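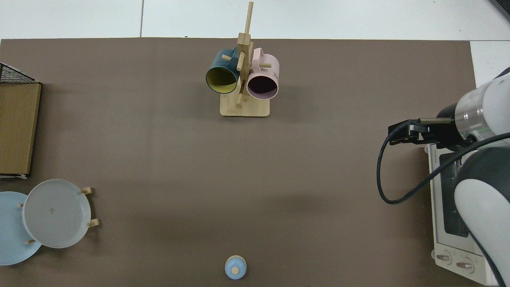

Durban, June

Mug tree task: policy grabs the wrong mug and stalls between the two pegs. More demos or different demos?

Asked by Nokuthula Sibiya

We are collecting teleoperated demonstrations for a small set of kitchen tasks. One arm, parallel gripper, a head-height camera and a wrist camera. The task giving us trouble is the mug tree. The instruction is either "take the teal mug off the rack" or "take the pink mug off the rack", and the mug should end up standing on the mat.

The layout is the one in the photo. The tree is near the far side of the mat with one mug on each side, the plates and the cardboard box are to the left, and the toaster oven is on the right under the arm. The other things stay on the table because the same table is used for the plate task and I was told clutter helps.

We have 1237 episodes across all the tasks and 60 of those are the mug tree. After training, the arm goes to the rack every time, so it has learned that much. Then one of two things happens. Either it goes for the pink mug whatever the instruction says, or it stops in front of the post with the fingers open and drifts a bit left and right until the time limit.

Things I have checked already:

The instruction text is saved correctly with each episode.
Camera and joint timestamps line up.
Replaying a recorded episode open loop works if the tree is put back in the same spot.

Three people have been driving the arm and we all do it slightly differently. I go in from the front, one colleague comes over the top. Is this just a matter of recording more, or is something wrong with what we have? I have the table until the end of the month and would like not to waste it.

Answer 1, by Pravesh Venter
Marked as helpful by the asker

I would look at what you have before recording any more.

First, count the episodes by colour and by side. With 60 episodes and the arm coming in from the right, I expect most of them are the right-hand mug because it is easier to reach. If pink is nearly always on the right and nearly always the target, the model has no need to read the instruction. Swap the mugs over for half of the recordings, and for each arrangement record both instructions. Same table, same start pose, different words. Those pairs are what teach it that the words matter.

Second, the stalling. Two operators with two different approaches gives you two good paths and a bad average between them. Whether that bites depends on your model, but with a plain regression head it bites hard, and the bad average is the post. Agree on one approach and write it down. Ours reads: stop short of the mug, line up, close, lift until the handle clears the peg, pull straight back, then lower. Get everyone to do a few practice runs that are not saved.

Third, operators pause. If somebody sits still while they work out the angle, the model learns that sitting still in front of the rack is correct. Trim the still frames, or throw the episode out and do it again.

Turn the tree a little between episodes and shift it a few centimetres. The pegs on a tree like that stick out at angles, so a small turn changes the pull direction quite a lot. Leave the box and the plates alone for the first 20, then start moving those as well.

I would record 54 new ones before retraining. That is 18 for each of your three drivers. Keep some positions back for testing and don't let anyone record there.

Comment by Nokuthula Sibiya: Counted them. 41 pink, 19 teal, and pink was on the right in every one. I feel a bit silly. Will redo it with the swaps.

Comment by Pravesh Venter: Everyone does it once. Check your plate task for the same thing.

Answer 2, by Bethel Feyisa

Just get more data. We had the same with a drawer and it went away when we doubled it.

Comment by Rasha Awwad: Doubling it with pink on the right every time would not have fixed this one.

Answer 3, by Rasha Awwad

Agree with Pravesh on the swaps. Two small additions.

Look at the cable on your gripper. It hangs in a fair-sized loop, and if you come over the top it could catch a free peg or get in front of the wrist camera. I would pick the front approach for that alone and clip the cable closer to the arm. Do it before the new batch, otherwise the old and new wrist images will differ halfway through.

Also keep the failed attempts in a separate folder with a one-line note. A slip followed by a clean second grasp is worth having later on, but mixed in with the good ones without a label it is a nuisance to find again.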